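Do you need a special spray for every surface?

I doubt it. The cupboard under my sink used to hold one bottle for glass, one for worktops, one for taps and another that claimed to "revive" tables, whatever that means. I read the backs of them side by side one evening and the lists were very nearly the same.

What I use now is washing-up liquid and water. A small squirt in 495 ml of warm water does worktops, shelves and the fridge door. Any more soap and it dries streaky, and then you're wiping twice.

Vinegar gets far too much praise. It does shift limescale on taps, I'll give it that. It's poor on grease, and it will mark marble and other limestone for good. Don't mix it with bleach either, whatever some cheerful person online says about double power.
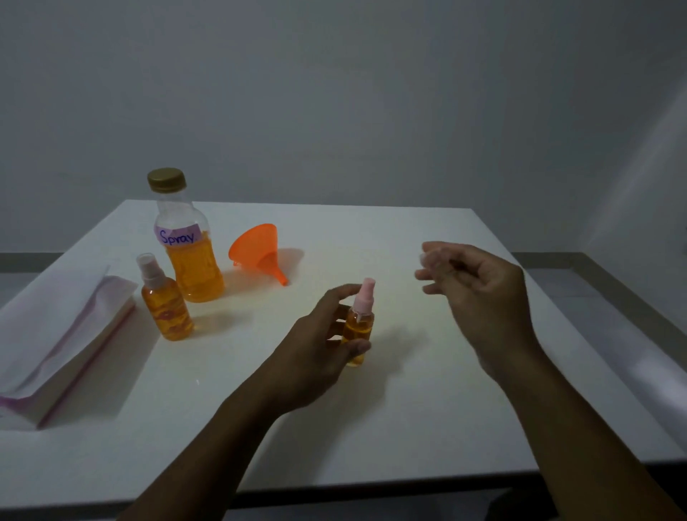
As for those tiny bottles at the till, work out the price per litre before you're charmed by them. Lovier wanted more for 200 ml than I pay for a big refill. Buy the refill, top up a bottle you already have, and write on it what's inside. If the pump sticks, take it off and run hot water through it before you bin it.

Obed Appiah wrote in to say lemon oil keeps a table from drying out. Mine has gone without since October and looks the same as ever. A damp cloth, then a dry one. I remain to be convinced about the oil.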